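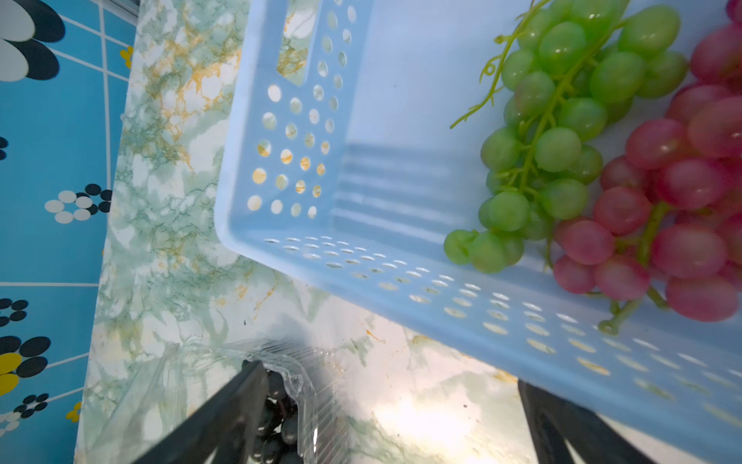

Does a store-bought produce wash get fruit cleaner than plain tap water?
We could not show that it does. In our kitchen tests the wash and the tap gave results so close together that we would not pay extra for the bottle.

Background

Muralent is a spray sold in two of the grocery stores in Grokham. The label says it removes "up to 70 percent more residue," and it never says more than what. More than not washing? More than a quick rinse? We wrote to the address on the bottle in January and got back a coupon. Our group picked this topic since all of us had seen the stuff at home and none of us had seen it tested.

Survey

We handed out a one-page form in the Meng apartments and got 61 back. Most people said they rinse fruit under the tap, and a fair number said they do it only when someone is watching, which we take as a sign that the rest of the answers are a bit generous too. Those who bought produce wash mostly said it worked. When we asked how they knew, the usual answer was that the fruit tasted cleaner or looked shinier. Shine is a poor test. Rubbing a grape on your sleeve will do it.
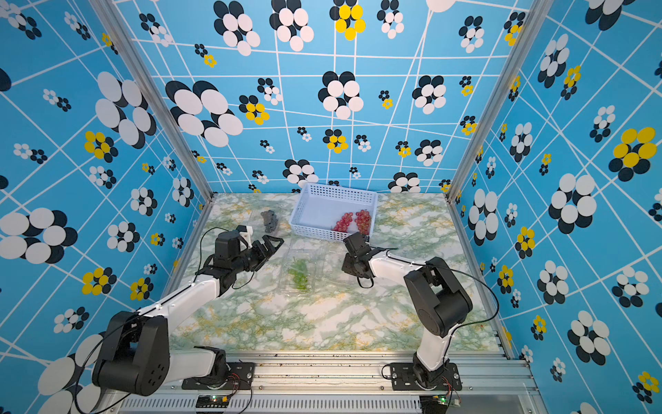 Figure 2. Blue wall print with white, black and yellow flower clusters.

Method

We used a harmless powder that glows under a UV lamp as a stand-in for dirt. Each batch of grapes was dusted, split into three portions and given one treatment: no wash, 400 ml of tap water, or the wash followed by 400 ml of tap water. A group member who did not know which portion was which then scored the glow from zero to five. We bought 900 grams of grapes for each round and threw out any that were split.

There are problems with this. The powder is not pesticide and it is not bacteria. It sits on the skin, and real residue may stick harder or soak in. Our scorer also got better at guessing as the rounds went on, because the spray leaves a faint lemon smell that we failed to cover up.

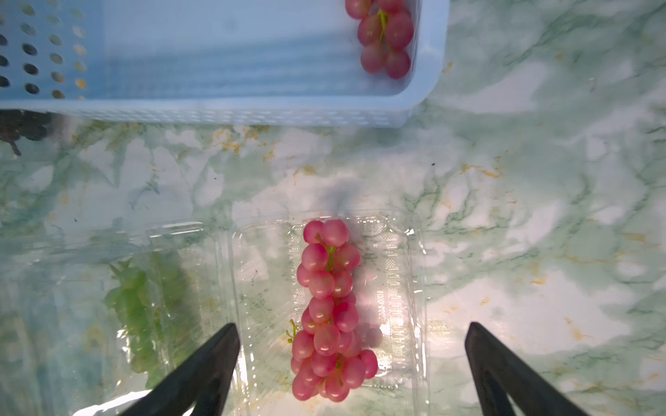

The stems were the other weak spot. Powder collected where each grape joins the stem, and neither treatment did much there. Pulling the grapes off first helped more than anything in a bottle, though it takes a while and we only tried it in the last round.

Results

Unwashed portions scored high every time. Tap water brought the score down sharply. The wash came out slightly ahead in two rounds and slightly behind in the others - a gap smaller than the one between two people scoring the same portion.

The Kavutura consumer page, which ranks Muralent first in its class, does not say how it tested anything. We would like to see its numbers before we believe the ranking, and we would say the same about our own if we had only run one round. A better version of this project would use lab swabs and a spray with no smell.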